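I was 684 days into supporting Utach when I finally saw us win away from home. Yes, I kept a tally on the fridge. The bus to Hou left at six in the morning, I had a bagel in each coat pocket, and there were 50 of us trying to sing before the heater had even kicked in.

Hou play on a slope. Our right back spent the whole first half running uphill, and by the break he looked ready to lie down in the center circle – I would have joined him! We'd gone with two up front for once, after weeks of me yelling for it at the radio, and both goals came from that. The second was a scruffy thing off somebody's shin.
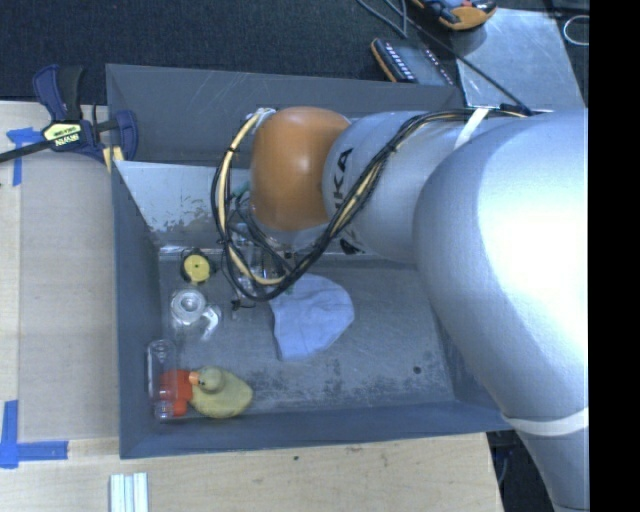

A Hou fan in the line for coffee told me we'd been lucky, that their keeper was playing on a bad ankle and any decent side would have scored five. Fair enough, I guess, though I'd like to know which decent sides he's been watching in this league.

Final score, 2-0. I lost my voice and one glove (the good one). Next up is Silosine at home on Thursday, under the lights, and our captain should be back from his calf strain. I've already bought my ticket.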